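Sliders, Switches and Patch Cables: Learning Basic Electronics on a Puzzle Board
Project report, Bollbridge evening course in practical electronics
Submitted 05/03/2020

Why I chose this project

When our group was given the list of topics in the autumn I very nearly picked the weather station, as nearly everybody else did, but I kept coming back to the training boards on the side bench. I have always learnt better with my hands than from a page, and I wanted to find out whether a beginner (meaning me!) could get through the whole first part of the course using a training board and very little else. My question was a simple one: does plugging things together help you remember what the circuit does, or do you only remember where the plugs went?

I should say that I came to this with hardly any background. I had changed a plug and once mended a doorbell, and I was rather proud of the doorbell.

The board and how I worked with it

The kind of board I used is made of separate panels with tabs and notches, so that they lock together like a jigsaw. I liked this straight away. You can see where one part of the board stops and the next begins, and I found that a great comfort in the first few sessions, when everything looked equally mysterious. The controls you touch most are large and friendly, with sliders, round push buttons and a little toggle switch, and the sockets take ordinary banana plugs.

I worked through 12 exercises from the Stirnska workbook, which our tutor lends out, and I did each of them two times: first with the workbook open, and then again a week or so later with only the circuit diagram in front of me. I kept a paper notebook beside me and wrote down how long each attempt took, how many wrong connections I made, and anything that puzzled me. The notebook is a bit of a mess, I am afraid, but it has everything in it.

My rule was to say out loud what I expected before I pressed or moved anything. It felt silly to begin with, sitting there telling a slider what it was about to do, but after a while I missed it whenever I forgot.
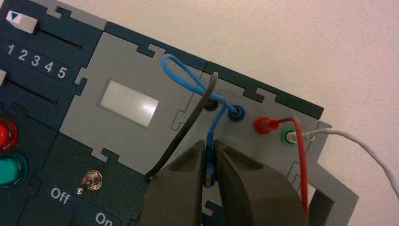
Patch cables took me longer to get used to than I had expected. The looped ones in particular like to stand up above the panels and get in the way of your fingers, and in the early exercises I spent more time following a cable from one end to the other than thinking about the current in it. What helped most was matching the colours, a blue plug into a blue socket and so on, and keeping to that even when the exercise would have worked perfectly well with any colour at all. Our tutor calls this good manners, and I have come round to that view.

The other habit worth mentioning is the toggle switch. Off before you move a cable, on again when your hands are clear. I wrote it at the top of every page of the notebook.

What I found

Over both rounds I made 36 wrong connections, and I had hoped for fewer. Most of them belong to the first round, and a good many of those were the same mistake, where I put the return lead one socket along from where it should have been. In the second round the mistakes were spread more evenly and were, I think, more interesting ones. They came from misreading the diagram, and that is a different sort of error from putting a plug in the wrong hole.

The exercises that used the sliders went best. Moving something by hand and watching a reading change alongside it gave me a feeling for resistance that two chapters of reading had not managed. I could explain it to my sister over supper, which was my own private test of whether I had understood anything. The exercises that were mostly buttons went quickly, but I remembered less of them afterwards.

Exercise 6 deserves a paragraph to itself. It took me a whole evening, and I took the circuit apart more often than I care to write down. The fault was in my own diagram, which I had copied out with one line missing. I have left the bad copy in the notebook next to the good one.

What I would change

If I did the project again I would draw each circuit myself before touching a cable, and I would ask somebody else on the course to try the same exercises, as one learner is not much to go on. I would also like to compare the board with the loose component kit from Arruda that the second-year group uses — it is fiddlier, but you do get to handle the real parts. I have put my name down to borrow one in June.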